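Teaching the sorting task by remote control, from your first login to a demonstration worth keeping

Welcome back, everyone, and a special hello to those of you who have just joined us from the Trimoda workshop. In the last part we got the simulator running and drove the arm around with the hand controller until it stopped feeling like parking a truck in a mirror. Now we get to the fun bit, which is showing the robot a whole task from start to finish and saving it as a demonstration it can learn from.

Open the Folter client and load the bench called "sorting". Give it a moment, as the first load is slow (mine took long enough to make tea). When the arm shows up, press Home and wait for the joint readouts to settle before you touch anything else. Then check your speed scale. I keep it at 70 percent for recording, and Mayu Tamura, who has far steadier hands than I do, runs hers at full speed and gets lovely results. Start low if you're new to this.

Before you record, do one dry run. Move the gripper to each of the colored bins in turn, stop a little way above the rim, and come back. Read the labels while you're at it and decide which item is going where, so you aren't making up your mind with the recorder running. A pause in the middle of a move gets saved along with everything else, and the robot will learn your hesitation quite faithfully!

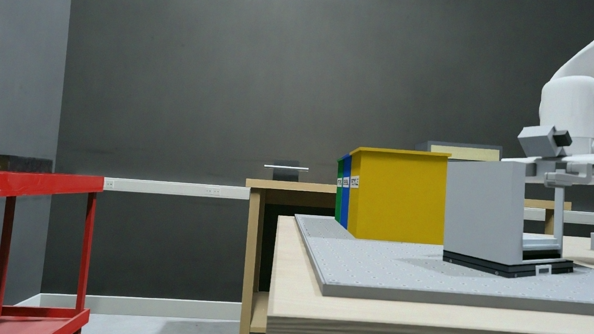 When you're ready, hold the trigger for a second to start recording. Come down to the item slowly and straight, close the gripper, and lift before you move sideways. I know it's tempting to cut the corner, and I did it for weeks, until Brahim El Idrissi kindly went through my recordings and showed me how many of them clipped something on the way over. Carry the item across at a steady height, open the gripper over the bin, then return to Home and hold the trigger again to stop.

Play it back straight away. If you fumbled the grasp or had to try twice, delete it and go again. You'll want 32 good demonstrations before your first training run, with the item starting in a slightly different spot each time. Save them all in one folder, and write down the random seed (I use 500, for no better reason than that it's easy to type).

If the client freezes with error 2039, your controller has gone to sleep. Unplug it, count to five, plug it back in and reload the bench. Anything you had already saved will still be there.

Next time we'll start the training run and watch the arm have a go by itself.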